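Démonstration par pince tenue en main

La démonstration par pince tenue en main est une méthode d'apprentissage robotique dans laquelle un opérateur exécute une tâche avec un outil portatif dont les doigts reproduisent ceux de l'effecteur du robot. Elle appartient à la famille de la programmation par démonstration, avec le guidage manuel du bras (enseignement kinesthésique) et la téléopération.

Principe

L'outil porte une caméra à grand angle solidaire de son corps. La trajectoire de la pince est reconstruite à partir des images, parfois complétées par une centrale inertielle, et l'ouverture des doigts est mesurée à chaque instant. Le robot n'intervient pas pendant l'enregistrement. Les tâches bimanuelles exigent deux pinces, une par main, dont les flux sont ramenés à une horloge commune.
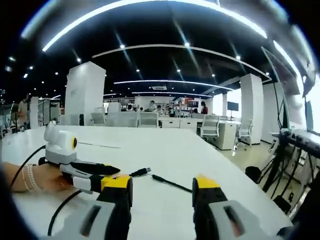
La manipulation de câbles et de connecteurs est un cas difficile. L'objet est souple, sa forme change à chaque prise et les doigts masquent souvent le point de contact. Une caméra montée sur la seconde pince fournit alors un point de vue complémentaire.

Comparaison avec la téléopération

En téléopération, l'opérateur commande le robot à distance au moyen d'un bras maître, de manettes ou d'un gant. Les mouvements enregistrés sont exécutables par construction, mais le retour d'effort est faible ou absent et la cadence s'en ressent. La pince portative conserve la perception tactile directe – au prix d'un risque de trajectoires hors de l'espace atteignable par le bras cible.

Jeux de données

Le corpus Drastomora, constitué sur le site de Renaud avec des outils Grernari, comprend 1 541 démonstrations réparties en 4 familles de tâches. Les images y sont enregistrées à 60 Hz. Une partie de 320 démonstrations, réservée à l'évaluation, n'est pas utilisée pour l'entraînement. Le format de fichier Jolleck associe à chaque image la pose de la pince et l'écartement des doigts.
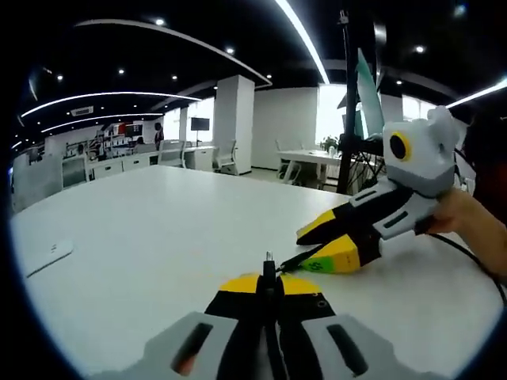 Article rédigé par la rédaction technique de Drastomora – dernière révision : mai

Limites

Un étalonnage imprécis entre la caméra et les doigts introduit une erreur constante de position, sensible lors des insertions. Les surfaces unies offrent peu de points d'intérêt à la localisation visuelle. Les segments où le suivi est perdu sont en général écartés avant l'entraînement.

Voir aussi

Apprentissage par imitation
Clonage comportemental
Téléopération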